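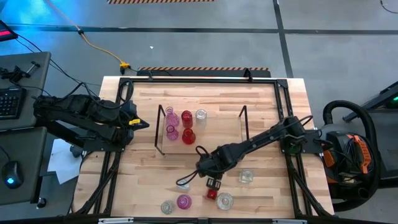 Sover Bench Kit: Glassware Sample Set

Readme for the sample recordings that ship with the Sover two-arm bench kit from Sternside. Read this before you load the files or set up your own bench.

What the kit is

Sover is a tabletop kit with two black robot arms mounted on a rectangular aluminum frame. The frame goes around a butcher-block top and clamps at the edge. Each arm ends in a black gripper. The kit is sold assembled or as parts, and both versions use the same software.

What is in the sample set

The set has 90 recordings of small glass items being handled on the bench: bottles, cups, jars and a vase, in clear, pink and red glass. Part of the glassware stands on a clear acrylic tray between two posts and the rest is spread over the tabletop. Layouts change between recordings.

Of the 90, 64 are for training and the others are held back for testing. Please keep the split as it is if you plan to compare results with ours.

Files

Each recording has its own folder with the video, the joint positions for both arms, the gripper opening, and a short text note giving the task. Times are in seconds from the start of the recording. The joint order is listed in joints.txt, left arm first.

Setup notes

Clear glass is the hard part. Depth readings on it are poor and we do not include them. If you record your own data, keep the lights the same from one session to the next.

Route the arm cables before you tighten the mounts. A tight loop at the wrist will limit rotation, and the software does not check for this.

Run the homing routine with the top cleared. Start at 40 percent speed.

Known issues

The Nornunton gripper pads sold as an add-on are thicker than the stock pads. Gripper values recorded with them will not match this set.

A few task notes say "cup" where "jar" is meant. These will be fixed in the next release - the folder names will stay the same.

License

Free for research and teaching. For use in a product, write to Sternside support.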